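4.2 Reporting rules for simulated grasp trials

July
Jhosep Condori and Efthymia Lazaridis

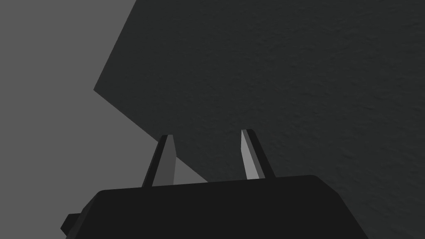
Figure 3. Wrist view from the Turnavden simulator, gripper open.

Most labs have a rule for when a trial begins, and most labs keep it in the head of whoever wrote the first script. We reviewed 3282 trial logs from two groups, Ondham and Catusari, and found that the start of a trial could mean the first motor command, the first camera image, or the moment somebody felt ready. Our proposed rule is duller. A trial starts from a saved wrist view with both fingers visible, the gap between them clear, and the gripper open, as in Figure 3. The plain gray background and the rough dark surface behind the fingers are allowed, although neither will win a prize for decor. What the rule forbids is a start view with no record of which scene file produced it. Of the 675 Catusari logs we tried to replay, 500 had no such record, and their authors were very sorry.

We also ask that failed trials keep their numbers. Renumbering makes a tidy table and a poor history. Under the Gunawan checklist (Section 5), a missing number is treated as a failure until the lab finds it, a policy that has done wonders for the finding of numbers.

Comments

Bayu Ismail: Does the open gripper rule hold for suction tools? Ours has no fingers to show.

Efthymia Lazaridis: No, those are in Section 6.

Amirul Mandagi: We renumbered ours in 4.1 style. Please don't look.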